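Keeping the moths out: Kurniawati Oei on storing plant-fiber collections

Kurniawati Oei has run the textile and basketry store at the Landis study collection for eight years. The store holds 426 objects, most of them rattan, willow, palm leaf and cane, along with a smaller group of cotton and silk pieces transferred from the Saengthong bequest. We spoke in October, when she was partway through the autumn trap check.

Her first subject was humidity. The store is kept at 50 percent relative humidity, and Oei considers the daily swing more important than the figure itself. "Plant fiber takes up water and gives it back. If it does that slowly, the weave moves together. If it does it in an afternoon, the rim moves and the base doesn't, and you get breaks at the turn."

She logs readings at two heights, near the floor and on the top shelf. The difference between them led her to move the palm leaf down two years ago. The upper shelves dried out each winter when the heating came on, and palm leaf becomes brittle sooner than willow does.

Insects take up more of her time. Powderpost beetles are the main concern for cane and rattan, and clothes moths for anything with wool or silk trim. Every incoming object is bagged in polyethylene, sealed with as little air as possible, and frozen at minus 30 Celsius for 72 hours. It then stays in the bag for a full day while it returns to room temperature.

"People open the bag early," Oei said. "The object is cold, the room is not, and water condenses on it. You have treated one problem and started another."

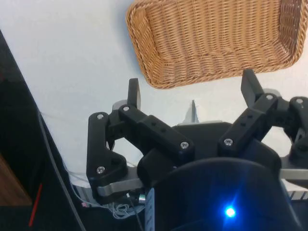
Lacquered and painted pieces are not frozen. They go into an oxygen-free enclosure for several weeks, a method she learned from Eckhard Voß, a conservator who advised the collection when the present store was fitted out. Voß also persuaded her to give up cedar blocks. The oils can stain, and she saw no fall in trap counts while they were in use.

Cleaning is done dry. Oei uses a soft brush and a low-suction vacuum with a screen over the nozzle, working along the weave and from the rim inward. She does not use water, oil or furniture polish on anything in the store. Oiling was common in private collections, and she can usually identify an oiled piece by the dust bonded to it. "You can remove some of it. You will not get back to the original surface."

On handling, her instructions to visiting researchers fit on one card. Lift from underneath with both hands. Do not use the handle, whatever its condition. Do not nest one piece inside another. Round-bottomed forms sit on a ring of padded archival tube, cut to size and covered with washed cotton.

I asked what she would suggest for someone with a few old pieces at home. She named an interior wall, away from radiators and out of direct sun, and a look at the underside every few months with a flashlight. Fine pale powder on the shelf beneath a piece suggests active beetle. Old exit holes with dark edges and no powder usually do not.

The next job is relabeling. The existing tags are tied on with wire, some of which has begun to corrode, and Oei is replacing them with cotton tape and a penciled number. She expects to finish the rattan by spring and has not yet set a date for the rest.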